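What the arm has changed at our place

I've worked at Onuoha for long enough to remember when every hand tool that came back from hire was sorted, checked and racked by two people at a bench. In September we started moving part of that job over to a robot arm. A few people have asked me how it's going, so I'm writing it down once.

The arm's job is picking up tools by the handle and putting them where they belong. Before it does any of that on the floor, it does it in simulation. Nneka Lawal sets up the trials on her computer, changes the tool or the angle, and runs them again. She ran 2,008 before we let it near the returns bench, and most of her mornings still go on this.
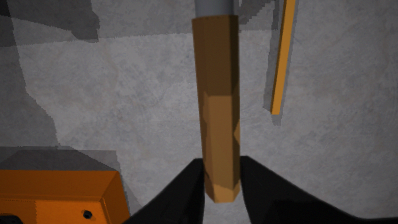

Nneka used to be on the bench herself. She got the trial work because she knew how the tools came back, which ends were greasy and which handles people had taped up. Her pay went up a grade. Ese Okonkwo stayed on the bench and his didn't, and he has raised it with Nnamdi Ajayi, our shift lead. I think he's right to. He now deals with everything the arm refuses, and that's the awkward stuff all day long with none of the easy ones in between.

On a normal day we take in over 600 tools. The last count I saw had 89 going to Ese. He says his wrists are better and his back is the same. He also says it's quieter, and he doesn't mean that as praise. There used to be someone across the bench to talk to.
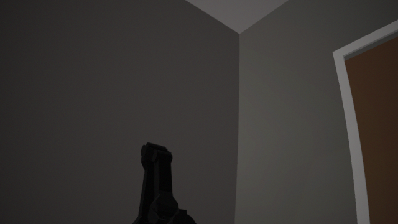 Has anyone lost their job over it?
Not so far. One person left in the summer and wasn't replaced, so there is one fewer of us than there was, and I'd count that as part of the answer.

Nnamdi wants to train two more of us on the trials before winter, and I've put my name down. Ese hasn't yet. The rota for it goes up at the end of the month.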